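Equipment strand: progress report to the Povham fund
Prepared by Shanthi Weerakoon
Wednesday, November 21, 2018

Spending so far

We have committed 3238 pounds of the equipment line and I would like to keep it at that until the spring. Most of it went on the hand and its spare fingertips, the rest on mounting plates, cable and a second power supply after the first one turned out to be rated for something else. Invoices are with Sewwandi Debnath and she has matched all but one of them. The missing one is carriage from Zilska, who billed it separately and to the wrong address.

No money has gone on the second arm. Your last letter asked why not, given that the quotation had been agreed in principle. I did agree to it in May, on the strength of a sales visit, and I have grown less keen every week since then.

What the first arm is doing

The work is household handling: soft things and small things, in and out of baskets, on and off chairs. Gayan Paul runs the sessions and Rafsan Liyanage looks after the recordings. We chose this work because it is what the proposal promised, and because the supplier's brochure made a good deal of it. The brochure shows a folded towel. Our cupboards at home do not contain many folded towels, and we have tried to be fair to the machine without being kind to it.

Gayan's view is that the hand is better than he expected and the control software worse. Mine is that we cannot yet separate the two. When a grasp goes wrong the operator blames the software, the supplier blames the operator, and the log says only that a grasp was attempted. Until the log says more, I am not prepared to quote a success rate to you, and I would ask you to be wary of the one in the Seken leaflet, which gives no account of what was being picked up or how often anyone stepped in.
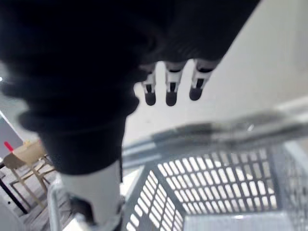 Dark cloth remains the awkward case. At close range the wrist camera has very little to go on with black fabric, and the operator ends up working from the side view and from habit. Libor Říha thinks a better lamp would settle most of it for very little money. He may be right, and we shall try the lamp before anybody talks to me again about the upgraded camera, which costs more than our desk, chairs and shelving put together.

Running costs

These were underestimated in the proposal, and that was my doing. I had allowed for consumables as if the hand were a printer. The rubbery tips are the item to watch. The supplier sells them only in sets of 10, at a price that suggests each was carved by a jeweller, and will not say how long a set should last. We have asked twice in writing. Rafsan is keeping a wear sheet so that next year's figure has something under it.

Staff time is the larger cost and it does not appear on the equipment line at all. Setting up before a session takes 15 minutes when all goes well. Recalibration after a knock takes longer, and I have asked Gayan to book it as its own entry on the timesheet. I suspect the total will be unwelcome.

The service contract

Hettiarachchi have offered a contract with next-day visits. I have read it twice. The visit is next-day, but parts are excluded, travel is charged above a set distance and we are above it. Wear to the fingers counts as misuse if the load limit has been passed, and the only record of load is kept by their own software. I have sent it back with questions. If the answers are poor we will pay for call-outs as they come and hold a small reserve – I would suggest taking it from the money set aside for the second arm.

The second arm

There are 2 arguments for buying now. The quoted price lapses at the end of the year, and a pair of arms would let us attempt folding. The first does not impress me, having seen how prices lapse and come back. The second is a real one, and Gayan feels it more strongly than I do. But one arm is not yet fully understood, and a second would double the spares, the calibration and the arguments about whose fault it was.

I would like your agreement to carry the sum over into next year. If the fund's rules do not allow that, please tell Sewwandi before the books close, as we would have to look at leasing, and I have not seen a lease I would sign.

Still open

The lamp trial, the wear sheet, Hettiarachchi's reply and the Zilska carriage invoice. The insurance valuation is also outstanding; the broker wants a serial number for the hand and has so far rejected the one printed on it.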